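Notebook entry, June
Vivarum bench, colour stability of dyed wool, Samarakoon lot
Entry opened 9.40 am

The second set of dye baths was prepared this morning from the Samarakoon madder. The stock was ground, sieved and stored in a sealed jar under label 3427. The earlier lot, 2458, is retained as the reference and is not to be used for new work without a note in this book.

Skeins were scoured in neutral soap, rinsed twice and mordanted with alum. The bath was raised slowly to 60 degrees and held there. Previous entries record a shift towards brown when the temperature was allowed to climb, and the present trial is intended to establish whether the grey cast in the Nostel yarn arises from the same cause or from iron in the tap water.

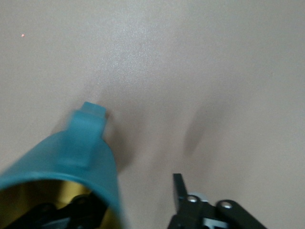 Pale surface, with turquoise plastic piece at lower left.

Five skeins were entered in the bath: two of the Nostel yarn, two of the Fasovov and one undyed control carried through the scour only. Rinse water from the Nostel skeins ran cloudy for longer than expected. A portion has been kept for testing with the iron strips when the new packet arrives. Drying is to take place indoors, away from the window, and the colour will be assessed against the reference card in north light.

The pH meter was recalibrated before use. The buffer is nearly finished and should be reordered.
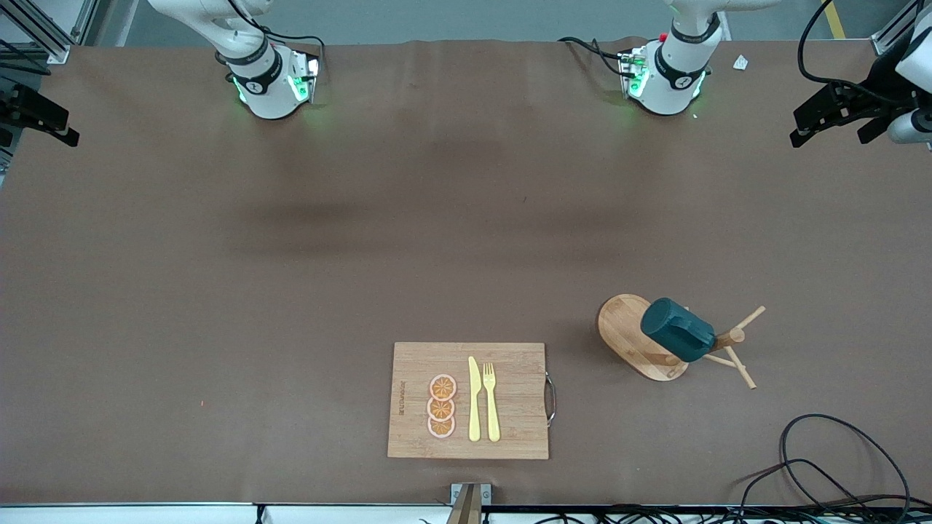
Nazma Howlader asks that the next bath be made up with distilled water for one Nostel skein and tap water for the other, as the present arrangement will not separate the water from the yarn. She would also prefer the alum to be weighed against dry fibre, the method used for lot 2458. Both changes are accepted and will apply from the third set.

Outstanding: iron strips, buffer, fresh muslin for straining.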